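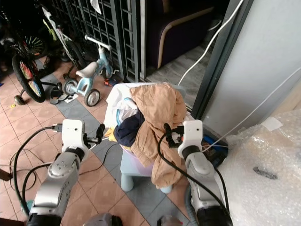

Akell two-arm kit -- club review

Last updated: January

Bought second hand for the Zatirville robotics club, $2125 with the spare grippers. Five of us on it most weeks, all beginners bar one. Short version: good kit, bad manual, buy longer cables than you think.

Setup. Took us 25 minutes to get both arms talking, then a whole evening to find out the left one had the wrong joint limits loaded. Manual says see page 11. Page 11 is a parts list. Kazue Hosoda sorted it in the end by copying the right arm's settings over and flipping the signs. Ask the seller for thier config file before you pay.

Clothes are the hard part. Our project for the Gallardo student day is tidying, so picking up laundry, moving things off stools, that sort of job. The stock fingers are OK on a thick shirt, hopeless on thin stuff unless you come in low and slow. Colour of the fabric made no difference that we noticed.

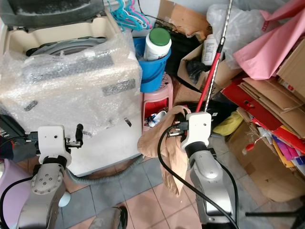 Grip strength is where the Akell earns its money. We tried the cheaper Brelach grippers last term and they let go of anything round. These will clamp a black handle up near the top of a long red pole, with the pole on a slant, and a pole is a rotten shape for them. Fine control is so-so. The teleop lags a touch when both arms move at once, so we do one then the other.

Cables -- my main gripe. They run down the outside of the arms and along the floor and you will step on them. Velcro ties help a bit. Would of paid extra for a proper sleeve.

Noise is fine, neighbours haven't complained. Gets heavy to shift between two people so plan where it lives.

Four out of five from the club. I'd say three and a half until they fix the manual.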